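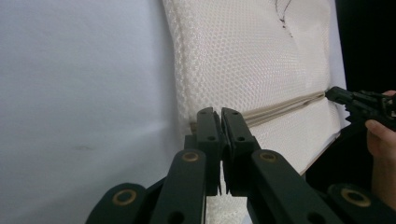 Courses > Gripper Lab > Unit 4 Handout

Syllabus Notes Lab Sheets Contact

Unit 4: Looking after the hand-held gripper
Notes by Ea Lykkegaard

My favorite unit! A parallel linkage is a lovely thing to take care of, and you can feel the difference after one good service.

Start with the brass bushings. Wipe each one with a dry cloth, then open and close the jaws slowly and feel for grit or side play. Check the pin joints the same way. If a finger wobbles, find the loose joint before you touch the tips.

Service interval on the Draven bench is 500 cycles for a wipe and 2,240 for new bushings. Write the count in the log – Burgi Kälin reads it.

Last, the strap test. One person holds the strap taut with the second gripper, the other closes on it with the tool just serviced (try it flat first, then at a slant). Fingertips should meet evenly along the band. Swap roles and go again, it's fun!

Bring your log sheet on 18th September.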